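2024-06-11 -- desk table, cables and stickers

Second go at sorting the shared table. Last time got as far as moving everything to one end and then moving it back, so writing it down as I go.

Rule for today: anything that plugs in gets a place, anything paper goes to the far side. Cables first. Virnen bag of spares emptied and gone through, 2 dead leads binned, rest labelled with tape. Pink power strip stays out, it's the only one everybody uses and if it goes in the drawer it just comes out again.

Sticker sheets for the Trononby boxes also on the table, not cut yet. Keep flat!! Last lot curled in the cupboard and wouldnt stick.

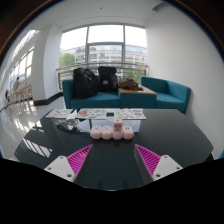
Danai Gavalas thinks the strip should go underneath, fixed to the leg, with one lead brought up for chargers. Says the round sort takes up more table than it's worth and the plugs sit too close if you use anything chunky. Fair. But then you are on your knees every time you want a socket, and the leg is already full of the Moschos lamp stuff. Left it on top for now, will ask again once she's lived with it a bit.

Checked the label list while I was at it. Box 307 has no sticker assigned, box 1081 is down twice. Need to sort befor cutting or we'll be one short. Plurnico order form is in the tray, not sent.

Polish: used the spray on the whole top, too much of it, took ages to buff. Half as much next time. Cloth in the wash. 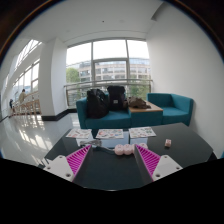 Cable ties next. The thin ones snap, the velcro ones are better but we've only a handful -- add to order. Anything with slack gets bundled, no exceptions, incl. the pale grey cord left of the power strip, which is coiled up but still wants a proper strap on it. Length to be written on each tie in marker. Longest lead measured at 82 cm, hook that one by the door.

To do: ask re box 1081, cut stickers, velcro, drawer dividers (measure first this time).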